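Reading time: 3 min

Nirkau Opens Shared Meeting House in Former Raleck Button Works

NIRKAU, August 18, 2025 – The old Raleck button works, shuttered for 12 years and a familiar sight to anyone who has ever waited for the bus across the road, opens its doors again this morning as Menen House, a shared meeting and working space for the small clubs, one-person businesses and neighborhood groups of Nirkau.

The building has been brought back by Menen, the local nonprofit that also runs the reading room on the canal, together with the family-owned builders Radonjić. Work began in December and went on through a long, wet spring, and everyone involved would like to thank the neighbors for putting up with the noise, the dust and (on more than one morning) a delivery truck parked squarely in front of the bakery.

"People have asked me for years when something was going to happen with the button works, and I have always had to say soon, and then feel bad about it," said Lucía Tejada, director of Menen. "So it is a real joy to be able to say today. Come in, have a coffee, sit down for as long as you like. We wanted it to feel like a friend's kitchen, only with more chairs and a better printer."
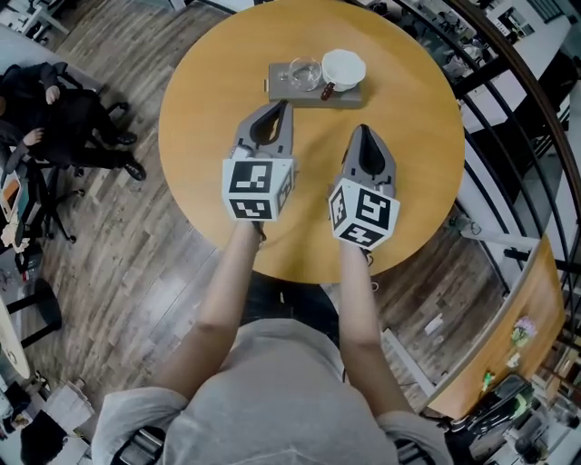
The house has 9 rooms for hire, ranging from a quiet corner room that suits two people and a pot of tea to the old pressing hall on the ground floor, which can seat 109 for talks, concerts and the sort of wedding party where the dancing starts before the cake. Rooms can be booked by the hour, the half day or the month, and groups based in Nirkau pay a lower rate. Nonprofit groups may use the smaller rooms free of charge on two evenings each month, and no one will be asked to fill out more than a single page to do so.

Much of the original building is still with us. The long windows on the street side were taken out, repaired and put back in their own frames, and the iron stairs have been cleaned and made safe. Radonjić's carpenters also saved the factory's sample drawers, which now line the entrance hall and still hold a good many Raleck buttons, from plain shirt whites to the big green coat buttons that older residents may remember. Visitors are welcome to open the drawers and look, though we do ask that the buttons stay in the house.

The furniture came together more slowly. In a survey last winter, 157 residents told Menen what they would like to find in a shared space, and a very large share of them wrote some version of the same thing – tables you can sit around properly, where nobody ends up stuck at the far end with the draft.

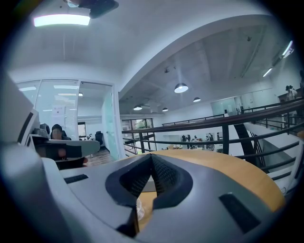
A wooden tabletop at Menen House, with a glass-walled room nearby.

The opening program runs for two weeks and has been put together by the people who will be using the rooms. There will be a mending circle, a beginners' bookkeeping class, a chess afternoon for grandparents and grandchildren, and a talk on the history of button making in the town, with former Raleck employees invited to bring their photographs and their stories. All opening events are free. Seats for the history talk are going quickly, so please put your name down at the front desk if you would like to come.

Menen House will be open daily from 9 in the morning, with evening hours according to bookings. The main entrance is step-free, and there is an elevator to the upper floor. Bicycles can be left in the yard, through the green gate.

"I hope people will tell us what we got wrong," Tejada added. "We have already been told that the coat hooks are too high – and they are, so we are moving them."

Press visits can be arranged through the Menen office in Nirkau. Interviews with Lucía Tejada are available on request.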